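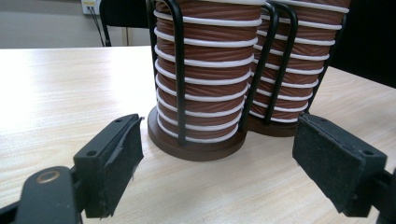
How many paper bowls and cups should I put out for a soup lunch, and do they all go on the table at the start?

Posted by Ailsa Geddes, 12/23/23

We have 96 people signed up for a soup and bread lunch in our building's common room. I have a light wood table for the serving end, two black wire stands with round dark brown bases, plain white paper bowls, and brown paper cups with a white rim for cider and coffee. My last lunch was in August and we ran out of bowls while there was still plenty of soup. I would also like to know which end of the table the cups go on. People can come up both sides if I pull the table away from the wall, but then the urn cord has to cross the floor.

2 answers

Clyde Esposito

Plan on one and a half bowls per person if there is more than one soup, and one and a quarter if there is only one. Cups go faster than bowls, so get two per person. Don't put them all out. Start with about a third of each on the table and keep the rest in their sleeves on a chair or a shelf behind the server.

Bowls go at the front of the line, before the soup. Cups go at the far end with the drinks, after the bread and spoons. If you put cups next to the bowls, people pick one up early and then have no free hand for the ladle.

Leave the table against the wall. A line of 96 sounds long but they won't all get up together, and a cord across the floor is worse than a wait. If you really want two sides, use a second table and put only drinks on it.

Other things from doing this every winter:

Stack the cups upside down, rim on the table. Nothing falls in them that way and people handle the bottoms. A tall stack tips when somebody pulls from the top, so break it into shorter ones once the line is moving.

Bowls from a new sleeve stick together. Fan them apart before people arrive, or you will see guests walking off with two.

Check the size of the bowl against your ladle. I had a ladle from Grostlow that held almost as much as the bowl did and every second person spilled.

Mesfin Admasu

just buy extra, they keep. we had leftover bowls from one lunch and used them for chili the next year
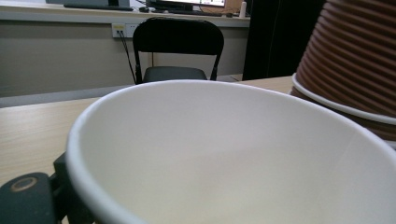 Can paper bowls hold hot soup without going soft?

Added by Ailsa Geddes under the first answer

Lined ones can, for the length of a normal meal. Look on the sleeve for the word "hot" or for a picture of a steaming cup, and if it only says "snack" or "dessert" keep them for salad or chips. Unlined paper starts to give at the seam first. The simple test is to fill one with boiling water the day before, set it on a plate, and come back in 20 minutes. If the plate is dry and the side doesn't bend when you pick it up, use them. If not, put each bowl on a small plate or double them - but doubling means you need twice the number, so work that out before you shop.

Fill to a finger below the rim either way. Thick soups are easier on the bowl than broth, and easier to carry.

- Clyde Esposito

Comments

Ailsa Geddes: Thanks, I'll do the water test tonight. The table stays where it is and the drinks go on the far end. The stands I might use for cups, if they don't wobble.

Clyde Esposito: Try one full and pull a few cups out with one hand. If you have to hold the base down, leave it in the closet.

Mesfin Admasu: put a trash can at BOTH ends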